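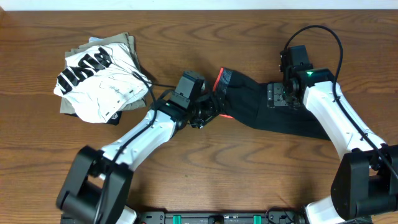 4.2 Preparing a Load for the Pruvham Steam Cabinet

The cabinet refreshes and dries garments on hangers or on the flat shelf. Sort all items before loading, and read the care label of each one. Printed garments, such as a white T-shirt with bold black lettering, must be turned inside out before they go in. Khaki or tan clothing may share a cycle with white items if it has been washed at least once before. Do not place folded stacks on the shelf, as steam will not reach the inner layers.

Before you begin
The cabinet must stand level, with 46 mm of clearance on each side. Connect it only to a grounded outlet.

1. Fill the water tank to the upper line. Use distilled water where the local supply is hard.
2. Empty all pockets and close zippers.
3. Unfold each garment and shake it out.
4. Hang shirts and jackets on the supplied hangers. Lay knitwear on the shelf in a single layer.
5. Close the door until the latch clicks.
6. Select a program. Cotton uses 600 ml of water per cycle; Delicate uses 400 ml.
7. Press Start. The door locks until the cycle ends.

Note: If code 492 appears, the tank is not seated. Remove it, wipe the contact strip and push the tank in firmly.

CAUTION: Steam may escape when the door is opened. Stand to one side and keep children away from the cabinet.

CAUTION: Do not load leather, fur, waxed cotton or items treated with solvent.

After the cycle
Leave the door open for ten minutes. Empty the drip tray and rinse it under running water. Garments should be fully cool before they are folded for storage.

For descaling, see Section 4.5.

Hellbridge Customer Documentation, December 2023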